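Workshop tips - can a machine do the tidying yet?

Short answer, not quite. Longer answer below, in the order I thought of it.

Got asked this again by Naveed Magsi, who runs the shed at Drernatville and has 2 small kids and a floor full of bricks. Can't I just get an arm to do it. Well. Sorting, sort of. Folding, washing up, anything floppy - no, not for what you or I would pay.

What they manage best is one hard thing at a time, brought to the same spot. So if you're trying it at home or in a small shop, make the job dull first:

Use a belt. Saves the arm hunting about the table.
Big chunky bits before small ones. Toy bricks are good practice, nice flat sides.
Plain belt, bright parts. Green and orange works a treat.
Bin close by, low front, and dont move it once you've set it up. Tape marks on the table help.
Grippy pads on the fingers. Clean them with a damp cloth, fluff gets in the pattern.

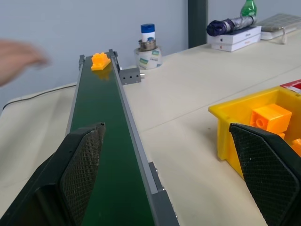
Orange brick on the belt, yellow bin to the right. Fingers open.

Hands - keep them well back when the arm's live. I know, you want to straighten the brick. Stop it first, then straighten. Cables too, route them along the back or clip them down.

Lighting matters more than I thought. Shiny belt gives you a reflection and the cheap cameras go for that instead of the brick. Turn the lamp, or rub the belt down with a bit of talc (test a corner).

Gülizar Kırmızıgül wrote in to say she tried socks. Socks were a disaster. Try them balled up, in pairs, and even then expect to pick teh odd one off the floor.

Dusting, not yet. Loading a dishwasher, seen it done, very slowly, plastic cups only. Sweeping up swarf - a brush and pan still wins by miles.

More on belt tension next time, mine's slipping again.

Updated 31 May 2020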